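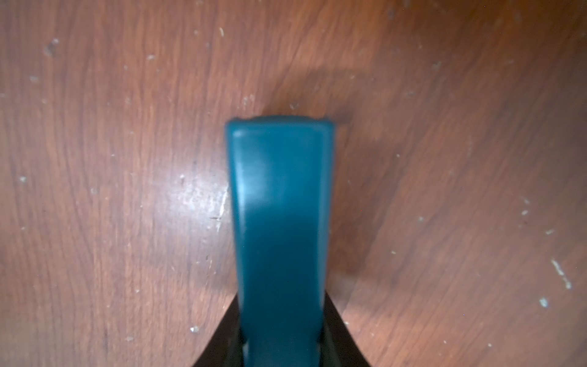

Home Stories Essays Submit About

Filed under: Short Fiction
5 min read

The Water Man

My father-in-law had already paid the deposit by the time I heard about the dowser, so my opinion was only wanted as decoration.

"He found the Bălan well," Costel said. "And the one behind the church in Landton."

"Everybody finds water in Landton. You can find it with a shovel."

Costel Coman had been a bookkeeper for most of his life and had never, to my knowledge, believed in anything he couldn't add up. Then he bought nine acres of hill outside Roltden, and the drilling company told him it was dry up there and he'd be a fool to try. I think it was the word fool that did it.

The dowser's name was Jurard. He came on a Saturday in July in a clean white truck, and I held the truck against him too. I'd expected somebody old. He was my age, with good boots, and he asked for coffee before he asked to see the land. While it brewed he chatted. How long had the grass been that color? Did the neighbor on the low side have trouble with his cellar? Costel answered everything. He gave the man half a geology lesson across the kitchen table, and I sat there with my arms folded, waiting for one of them to notice.

Then we all walked up the hill.

He used two bent wires. I had read up on this the night before and knew about the small muscles in the wrist, so I watched his wrists. They did nothing I could see. The wires crossed near a hawthorn, uncrossed, and crossed again ten steps farther on.

"There," said Jurard. "Good water at 121 feet."

"Not 120?" I said.

"No," he said, very politely.

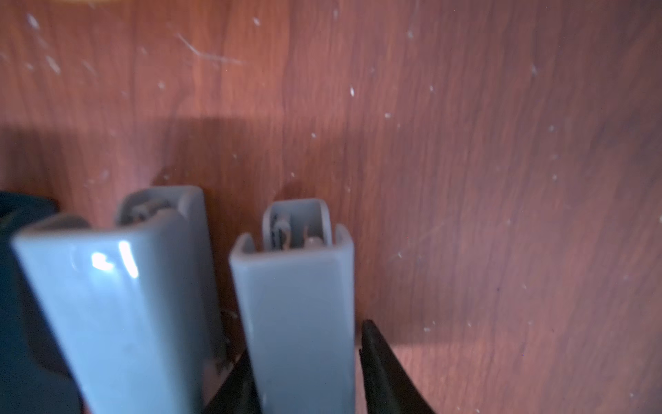
Gray-blue plastic and a reddish-brown wood grain.

The price was 200 for the walk and 4,000 for the drilling, which his cousin would do. Of course there was a cousin. I pointed this out to Costel in the car, at supper, and once through the bathroom door. He said a man was allowed to have a cousin.

They drilled for three days. At 121 feet they had dust. I was there for it, I had taken the afternoon off work, and I'm not proud of how I stood. Costel looked at the dust, rubbed some between his fingers and told the cousin to keep going.

"How far?"

"Until I say."

It cost extra, by the foot. I won't write down what it came to, though I could. At 445 feet the rig changed its voice and the hole began to spit mud, and by evening it was running, brown and then less brown. The cousin took his cap off. Jurard drove up to see it and shook hands all around, mine included, as though we'd both been right.

"He missed by more than 300 feet," I told Costel on the way down. "Drill that deep and you'd hit water under a parking lot."

"Maybe so."

"You know I'm right."

"I know you can subtract," he said. "Would you have started the hole?"

I said that wasn't the point. He had a jar of the stuff between his knees with the lid screwed on tight, and he kept lifting it to the window to see if it had cleared yet.

It hadn't. I drove slower over the ruts anyway, and we argued about the cousin as far as the Landton bridge.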